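Subject: Re: [grippers] Fammont or Murcombe fingers for handheld work?
Date: Wed 9 June

On the list, a member wrote:
> We have to pick one set before the next order. Is the
> Fammont pad really worth the extra over the Murcombe?
> Mostly box lids and thin tools here.

Hi all,

What a nice question to come back to after a long weekend! We had both sets on the Priltness handhelds for most of May, and I grew fonder of the Fammont pads than I expected to. The curved face settles onto a thin rod very kindly – the Murcombe ones let it roll unless you squeeze hard, and my thumbs complained by lunchtime.

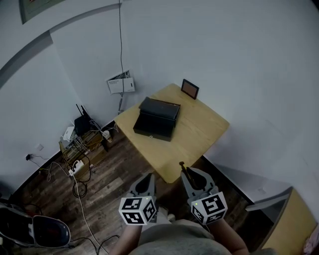
Lids were closer. With the Murcombes I got through 32 lid placements before I had to stop and re-seat a pad, and I'd call the two even if lids were all you did. Tracking was the same for both, as you'd hope, with the marker cubes staying put on the wrists.

One small warning: the Fammont screws are shorter, so please don't mix the bags (ask me how I know). I still have a spare Murcombe set from Lundgren if you'd like to borrow it before you order. Just write to me off list and I'll get it in the mail.

Warm wishes to everyone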